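水果摆盘与分类记录（厨房圆桌部分）说明文件

维护人：Tyyne Vuorinen
本文件说明桌上有哪些东西、怎样命名、怎样填写表格。中文不是我的母语，如果有句子不自然，请直接告诉我，我会修改。
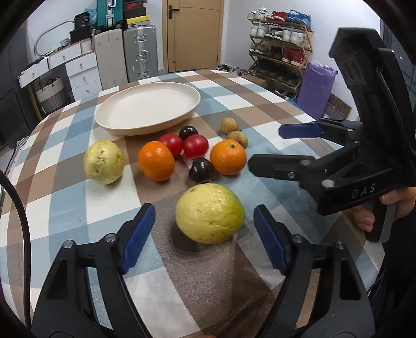
一、内容概要

这份资料记录的是一件很普通的家务：把散放在桌布上的水果和蔬菜，按种类整理到一个大盘子里。地点是 Urkberg 的一间家用厨房，桌子是圆桌，铺格子桌布。资料一共有 200 条记录，每条记录对应一次摆放。其中 156 条已经由两个人分别核对过，其余的只核对过一次，在表格的“核对”一栏里写“1”。

每条记录包括三个部分：
- 开始时桌上的物品清单
- 摆放的顺序
- 结束时盘子里的情况，用一两句话写

资料里没有重量，也没有价格。我们曾经想加重量，但是厨房里的秤只能精确到 5 克，对小的水果意义不大，所以放弃了。

二、桌子和盘子

桌布的格子有白色、浅蓝色、棕色和灰褐色。写位置的时候，可以用格子的颜色帮助说明，例如“左边的橙子在白格和棕格相接的地方”。请不要写“第三排第二格”，桌布每次铺的方向可能不一样，这样的写法以后很难对照。

盘子是奶油色的，圆形，比较浅，边缘稍微高起，里面光滑，没有花纹。开始时盘子是空的，放在桌子靠后、偏左的位置。记录中统一叫“大盘”。旧表格里出现的“汤盘”“白盘”都是指它，将来会改过来。

三、物品名称

请使用下面的名称，不要用地方叫法。括号里是旧表格里可能出现的其他写法。

番石榴（芭乐）
黄绿色，表面凹凸不平。同一次摆放里的两个番石榴常常差别很大：有的大而有光泽，一侧更绿；有的颜色浅，上面有棕色的褶痕和小斑点。有斑点不等于坏了，请不要因为斑点就写“坏果”。

橙子（甜橙、柳丁）
颜色深浅不同，有的皮很光滑，有的能看见小坑。如果能看见果蒂留下的疤，可以在备注里写“蒂朝上”。

番茄（西红柿）
红色，表面光亮。番茄在分类上单独算“蔬菜”，这一点讨论过很久，最后按照厨房里的习惯决定。

李子（黑李、布林）
深紫色，接近黑色。

龙眼类小果（桂圆）
小而圆，浅褐色。如果不能确定是不是龙眼，请写“龙眼类小果”，不要猜测。

四、一次典型的开始状态

以照片中的摆法为例，物品清单可以这样填写：
番石榴 2，橙子 2，番茄 2，李子 2，龙眼类小果 2，合计 10。

位置说明可以这样写：“大番石榴在最前面，中间；颜色较浅的一个单独在左边。番茄在两个橙子之间，左边的番茄被橙子挡住一部分。一个李子在番茄后面，靠近大盘；另一个在右边橙子的左前方。小果在右边橙子的后面，较近的一个被橙子挡住一部分。”

写到这个程度就够了。被挡住的物品也要计算在内，但是要写明“部分遮挡”。影子不需要记录。

五、摆放的规则

1. 开始之前，大盘必须是空的。
2. 一次只拿一个物品。
3. 先放大的，后放小的。番石榴和橙子放在外圈，番茄和李子放在里面，小果最后放。
4. 番茄不要压在番石榴下面。番茄熟的时候皮很薄，容易破。
5. 同一种物品尽量放在一起，但是如果放不稳，以稳为先。
6. 如果有物品滚到桌子下面，这一次仍然保留，在备注里写“掉落”和物品名称。
7. 结束以后不要再调整盘子里的位置。

第 3 条在最早的 100 条记录里还没有，那时候的顺序是自由的。比较顺序的时候，请把这一部分分开看。

六、表格的栏目

编号：从 001 开始，三位数字，不重复使用。
清单：名称加数量，用逗号分开。
顺序：用名称的第一个字写，例如“番石榴”写“石”，番茄写“茄”，橙子写“橙”，李子写“李”，小果写“小”。（番石榴和番茄的第一个字相同，所以这两个用了别的字。）
结束情况：自由填写，不超过 40 个字。
核对：0、1 或 2。
备注：没有内容就空着，不要写“无”。

文件使用 UTF-8 编码。有一次用别的软件保存以后，“橙”字变成了问号，现在都已经修复，如果还有人发现请告诉我。

七、购买和保存

水果主要在 Oksanen 市场购买，小果有时候没有，就从 Luson 商店买。哪一家买的不影响记录，表格里也不需要写。

水果反复使用，一般用三天。李子比较耐放，番茄如果变软就换新的。番石榴在室温下熟得快，香味很重，第二天颜色可能变黄，所以同一个番石榴在前后几条记录里看起来会不一样，请不要当作两种物品。用过的水果洗干净以后大家吃掉，番茄多数做了汤。

八、已知的问题

- 编号 031 到 036 的清单里少写了一个李子，结束情况是对的。
- “偏左”和“左边”两种说法混用，还没有统一。
- 十月的记录里，有几条把浅色的番石榴写成了“梨”。已经改了大部分，可能还有遗漏。
- 物品种类很少，只适合做简单的分类和摆放练习，不能代表一般家庭厨房里的全部水果。

九、和其他部分的关系

厨房圆桌部分是 Vitar 整理项目的一部分。整个项目计划做 400 条，另外一半是餐具和抽屉，由别的同事负责，名称规则不同，请不要把两边的表格直接合在一起。编号也会重复，合并之前要加前缀，圆桌部分用“Y-”。

十、修改记录

12月18日（星期六）：加入第八节；“桂圆”统一改为“龙眼类小果”；订正第五节第 6 条的错字。
更早的修改没有单独记下来。

有问题或者发现错误，请写明编号和栏目名称，发给 Tyyne Vuorinen。只写“有一条不对”的话，我找起来会很慢。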